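Ticket 52 – Episodes failing the handling check, bench 2
Opened by: Muthoni Kimaro
Site: Woscombe
Status: open, waiting on wording
Priority: normal

Muthoni Kimaro, 16 January 2024

Hi all, me again! I've been through this morning's batch from bench 2 and 12 episodes have bounced off the handling check. Every one of them is a cloth bag task, and every one has the same reason code, "object contact before start pose". The hard goods tasks from the same bench went straight through, so I don't think the kit is poorly.

What I've tried so far, in the order I tried it:

Restarted the recording software. No change.
Swapped the left and right grippers over and redid the pairing. No change, and I had to put them back because the straps were set up for Awuor's hands and she was (rightly) cross.
Ran the opening and closing calibration on both. Passed first time.
Read the handling rules again with a cup of tea. Now we're getting somewhere, I think.

Rule 8 says both grippers must be held clear of the object, fully open, at the start of every episode. Fine for a mug. With a soft bag the operators have been plumping it into shape between the two grippers first, then pressing record while they're still touching it. I can see why – a bag that has slumped flat is a pain to pick up – but the checker sees contact at the first tick and throws the lot out.

So my question for Oluf is whether the rule is wrong for soft things or whether we are. I'd lean towards us. If the shaping happens before the recording starts, whoever learns from that data never sees how the bag got into that shape, and the bag ends up starting every episode suspiciously tidy.
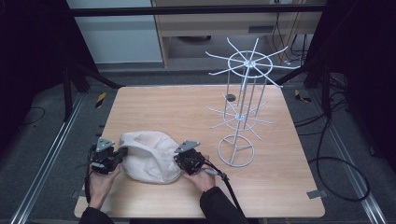
The other thing I wanted to raise while I'm here is cables. The Luvmont sheet we all signed in June says no cable may cross the working area during an episode, and it doesn't say what the working area is. Awuor reads it as the tabletop. Zawadi reads it as everything between the rails, floor included. I've been marking to Awuor's version because it's what I was taught, but if Zawadi is right then I've been passing things I shouldn't, and I'd like to know before I do another week of it!

Oluf Riis replied

Thanks Muthoni, good digging. Leave the calibration alone, it's fine. The rule stands for soft items too. Shape the bag by hand if it needs it, grippers parked, then pick them up, open fully, hold clear, record. If you want the shaping in the episode, start clear and do it after the start pose. Both are allowed, just don't mix them within one batch. I'll ask Encarnación about the cable wording as she wrote it.

Muthoni Kimaro replied

Perfect, ta. Tried it your way with Awuor on the grippers and 8 out of 8 went through. She says parking them between goes is a faff with the straps on, so we're shaping after the start pose for this batch and I've put that in the batch note.

Could we get a line added under rule 8 saying "this includes cloth, bags and anything that squashes"? Zawadi missed it as well, and she reads everything.

Encarnación Cordero replied

Line added to the draft. On cables: I meant the tabletop and the space above it, up to the crossbar. Floor cables come under the trip rules, which are on the Østergaard sheet. I'll put a definition in so the two stop getting muddled. Please don't re-mark old episodes until it's published.

Muthoni Kimaro replied

Brilliant, won't touch them. Keeping this open until the new sheet is up.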